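OK, thread on the towel folding stuff, a few of you asked what I've been up to since March. It's mostly software so grab a coffee.

Short version: people fold towels with hand-held grippers, and we turn those recordings into a policy that can run on an arm. My part is the bit in between. The tool is called Pludedeck and yes, I named it, and no, I can't explain the name.

We had 2,178 episodes going in. After my filter, 1,810 were left. I wanted to keep more!! But bad timestamps poison everything downstream and I've been burned before.

The biggest headache was sync. Head view comes in at 30 frames a second, gripper data runs on its own clock, and the offset drifts over a session. I was lining them up once at the start like a fool. Now Pludedeck re-fits the offset every few seconds and the jaw signal finally matches what the fingers are doing.

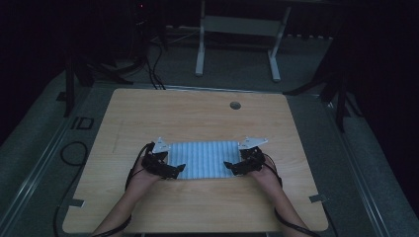

Both grippers on the folded cloth, one at each side. I like these for checking alignment.

Next problem - perception. The old segmenter (Ilance, our in-house one) was fine with a flat towel and then fell apart as soon as there was a crease. It would call a raised fold the edge of the cloth, and the planner would go for a grasp in the middle of the fabric. Cue me yelling at a plot.
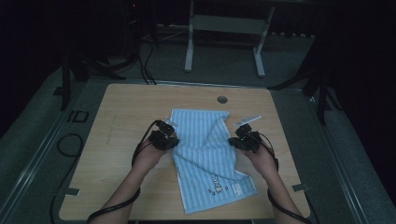 Diagonal fold right across the towel. Old Ilance hated this kind of thing.

Wiesława Laskowska fixed most of that by having it predict corners and folds as separate classes. So simple, and I'm a little mad I didn't think of it. Stripes still fool it sometimes, they look a lot like creases if the light is low.

Planner stuff is less fun to post about. We cut the action chunk to 7 steps and the replayed motion got way less jerky. No idea yet if that holds for thicker towels.

To whoever asked if the viewer will be open - I want it to be! Need to rip out the hard-coded paths first, there are so many. Will post in this thread when it's up.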